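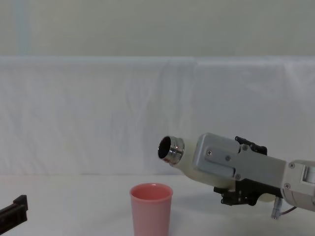
Figure 3. Off-white bottle with a ribbed metallic neck ring, tilted toward a pink plastic cup.

4.2 Neck shape and the sound of pouring

Listeners turned out to be wonderfully good at this task. Across 487 recordings from the Trarwood set, they judged how full a cup was from sound alone, and most needed only the last second of the pour. The rising pitch of the air column above the liquid carries much of that information, but the neck matters too — a narrow one adds gulps that break up the pitch glide. We filtered out everything above 4,000 Hz and were delighted to find that the judgments barely moved. The 17 listeners who also heard the Skerkari recordings did slightly worse on wide cups, where the glide is shallow. We return to cup width in Section 4.3, using the same 128 clips for both groups.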